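Close the gripper fully before starting the approach, then save the pose as home. The Vorkolia club build uses 600 as the closed position; enter it in the config file and restart the controller.

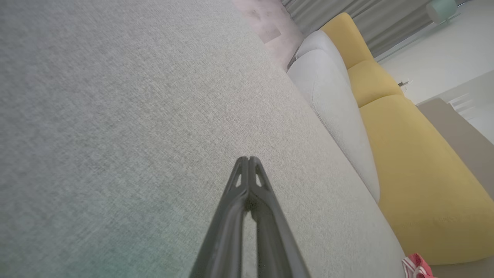

Lower the arm in small steps – five millimeters at most – and log the motor current after each one. Stop when the reading passes 538. Repeat on a hard surface and keep both logs for Elin Watkins, who merges them in November.

898 views · 12 shares · 3 comments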